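Pivenano: teaching by demonstration
Progress report to the Fodutari fund, second period
Oct 6, 2018
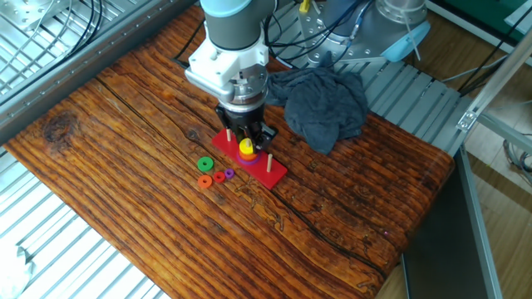
The ring puzzle on the Pivenano bench, gripper over the middle peg.

Summary

The fund asked for a short report this time, having read the last one. We have 577 demonstrations that we are willing to put our name to, the remote control now does what the hand on it intends, and the ring puzzle has replaced the cup-stacking task as the thing we think about on the way home. Spending is in line with the plan except for finger pads, discussed below with regret.

Collecting demonstrations

We use two methods. In the first, the operator takes hold of the arm and walks it through the move. In the second, the operator sits at the Jikadetti handset and drives it from a chair. Guiding by hand is quicker to learn and gives smoother paths. It also gives a great many recordings in which the arm leans politely towards whoever was holding it. Remote control is slower, and new operators spend their first morning closing the gripper on air, but the recordings are cleaner and we now use it for most of the work.

An operator needs about 13 practice runs before we keep anything. The original proposal said three. The original proposal was written by people who had not tried it.

The ring puzzle

We chose the Tower of Hanoi because the rules are known to everyone and the fingers have to be placed well. A ring gripped off centre will catch on the peg and take the board with it. We do not ask for whole solutions yet. Each demonstration is a single move, either from peg to peg or from the table to a peg, with loose rings left lying about in different spots so that the arm does not learn one tidy layout by heart.

Placing a ring is going well. Picking one up from flat on the wood is going less well, and the smallest rings are the worst. The deep grain of the tabletop does not help, and a proposal to sand it was defeated by the member of the team who brought it in.

Problems

We threw out 18 sessions after finding that the handset and the arm disagreed about the time. The Liepiņa logging software has been patched and we check the clocks every morning.

Finger pads wear out faster than budgeted. We have used nine sets and would like to move a small sum from travel, which we have not done any of.

Next period

Two-arm demonstrations, starting with one arm steadying the board while the other lifts. Full solutions with three rings, if the single moves hold up. A written guide for operators, currently a page of capital letters taped to the handset case.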